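Gripper and wrist camera comparison: frequently asked questions

Gistwood bench notes, last revised in June

What was compared?

Two parallel-jaw grippers, the Lindix and the Aguiar, each fitted to the same arm and driven by the same controller. Each gripper was run with its own wrist camera bracket. The brackets differ in height and in the angle they give the lens, so a change of gripper also meant a change of view. Results are given for gripper and bracket together unless stated otherwise.

Which tasks were used?

Picking up folded cloth, picking up coated sheet, turning a knob, and holding a light plastic part still while a second tool works on it. The first two tasks were run 200 times with each gripper. The knob and holding tasks were run less often and should be read as indicative only.

Which gripper did better on soft material?

The Lindix. Its pads are narrower and get under a fold with less pressing. The Aguiar closes with more force but tends to push a thin fold away before the jaws meet. On coated sheet the gap between the two is small. Slick surfaces defeat both pads at low force, and raising the force leaves marks on the sheet.

Which did better on rigid parts?

The Aguiar, on anything with a rib or flange to hold. The wider pads resist twisting. We would choose it for fixture work and for holding molded parts.

Does the wrist camera see enough to work from?

In open space, yes. Close to other equipment it depends on what comes between the lens and the work. A smooth, pale part near the lens can take up a third of the image width from top to bottom, and the controller receives no useful detail from that band. Exposure is affected as well. A bright white surface next to a dark, shiny one pulls the automatic setting down, and the folds in the dark material lose contrast except where they catch the light.

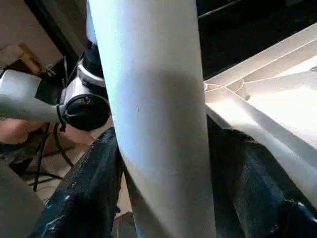 Thiện Vi wrote in to ask whether the blocked view could be handled in software by masking the fixed part of the image, and reported doing so on a Floncombe arm with acceptable results. Masking works if the obstruction stays in the same place relative to the lens. It does nothing for an object that passes through the view while the arm moves, and it does not bring back what is hidden. We mask fixed regions and treat everything else as a placement problem.

Where should the camera be mounted?

As far off the gripper axis as the cable run permits. On our setup, moving the bracket outboard gave a clearer view of the fingertips at the cost of clearance on one side. A second camera on a stand is the better answer where there is room for it. Check that the stand does not end up in the arm's path at full reach.

What controller settings were used?

Control loop at 200 Hz on both grippers. The stop timeout was set to 700 ms. Shorter values produced false stops when the image stream stalled. Force limits were set for each gripper and left alone for the whole of a task.

How should cables be routed?

Along the arm segment, with slack at each joint and a tie on both sides of the housing. Thin cables left hanging will swing into view and can catch on ribs and brackets. Run the wrist joint slowly through its full travel before tightening the last tie — a loop that looks generous at rest may be tight at the limit.

Can a person work next to the arm during a trial?

Only at reduced speed, with the stop button in reach of that person. Keep hands off the joints while the drives are on. If a segment has to be supported during setup, cut drive power first.

How long does it take to change grippers?

With the adapter plate in place, 8 minutes for the Lindix and 9 for the Aguiar, calibration excluded. The camera must be recalibrated after every change, even if the bracket has not been loosened. We skipped this step once and had to discard the session.

Do the results apply to other arms?

The pad results should carry over. The camera results may not, as they depend on wrist geometry and bracket length. Anyone using a Floncombe arm should repeat the view check before relying on our mounting advice.

Is the raw data available?

Joint logs and force readings are available on request. Wrist video is kept for the cloth and sheet tasks only. State the gripper and the task in the request — the files are stored by task first, then by gripper.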